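The airing cupboard, part two

So the great cloth cull has moved on from the airing cupboard to the cupboard under the sink, where the things live that have been demoted from the airing cupboard. There is a strict class system among household textiles. You start out as a tea towel, you spend a few years drying wine glasses, and then one day somebody uses you on a bicycle chain and you never see the upper shelves again.

I had set aside a morning for it. It took most of February, on and off, mainly off.

The rule I settled on was 30 cloths in the whole house, dusters included. This sounds like plenty until you start going through them. There were six from the Plindport years, when I believed that a linen tea towel with a lighthouse on it counted as a souvenir. There was a whole family of Roussel glass cloths, bought in a sale, which have never absorbed a drop of anything. They push the water politely from one side of the glass to the other. They went first, and I felt nothing.

The stripes were harder. I have always had a weakness for a blue and white stripe. It makes a person feel that they might own a boat. The plain green ones are softer and better at the job, and I have never once reached for one first if there was a stripe to be had.

Then there was the question of what to keep them in. A basket snags. A drawer would be ideal but all my drawers are full of batteries and takeaway menus. In the end I went for a plastic tub, which is ugly but can be wiped, and can be carried to the table when you want to sort through it all again, as you will.

The table, by the way, is the best thing in the house for this sort of work. Pale wood, nothing fussy about it, and a grain that I have spent far too long looking at when I should have been folding.

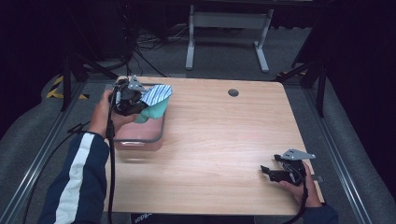
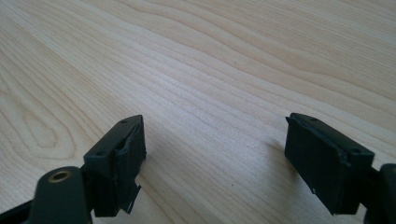 Stripes and green in the tub in the first one, and a good stretch of that grain in the second.

I don't fold cloths any more, I should say. I did try. I watched a video in which a woman turned a tea towel into a neat little envelope that stood up by itself, and I managed four before the first one fell over and took the rest with it. Now they go in as they come. A cloth in a tub has one job, and it can do it crumpled.

Next up is the shelf above the boiler, where I can already see a Venico ironing board cover still in its wrapper. I don't own the ironing board it fits. I'm not sure I ever did.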